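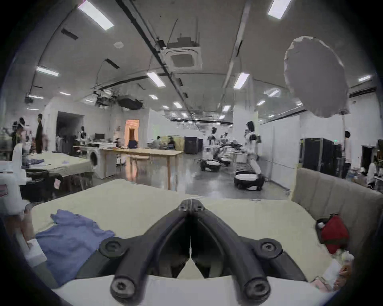 30 August 2018

Pitch practice, second go. Danish ran the clock and I talked, and wow, I'm still slow! We get 4 minutes at the Brurkberg investor evening and I was still on the pricing slide when he waved at me. Cut the market size chart (Karine has wanted it gone for ages, fine, she wins).

Numbers to have ready: 136 sign-ups, 126 still active. Garnet asked what we'd do with the money and I mumbled something about hiring. Need a proper answer, maybe one sentence on Fortin and the second sales person.

Ottar says investors mostly read the one-pager on the train home, so that gets redone before the deck does. Font is tiny, and the Irkik logo is the old one.

To do: ask Réjean if he'll play the grumpy investor next time. Print 40 copies once Karine has proofread.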